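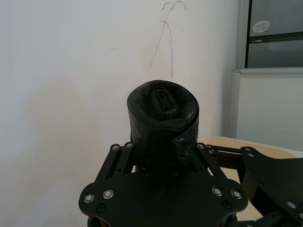 Sorting Small Household Goods into Colour-Coded Tubs
Project report by Bezawit Teshome and Teodoro Tejada
Submitted Tue 3 February

Why we picked this

Our share house at Porkstead has one long white table, and everything ends up on it. Bin bags, jars, bottles, the lot! We wanted to find out if a row of coloured plastic tubs along the back would get people to put things away, and we had a great time testing it.

What we did

1. We rolled every black plastic bag as tightly as we could, folding the loose end into the middle of the spiral. A good roll stands up by itself like a little drum, and it takes up so much less room than a scrunched bag.

2. We lined the tubs up against the wall, yellow on the left and red beside it. Tall black cylinders went in the yellow one, standing up, and the little pink jar got the red one pretty much to itself.

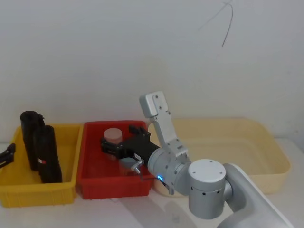
3. We left the tubs out for 12 days and asked our four housemates to use them however they liked.

What we found

Colour worked better than labels – everyone just said "chuck it in the yellow". Tall things lean if they have space to, so next time we'd love to try a narrower tub. The rolled bags were the big surprise. People kept on rolling them after the trial finished, and Teodoro has now done the whole laundry cupboard as well.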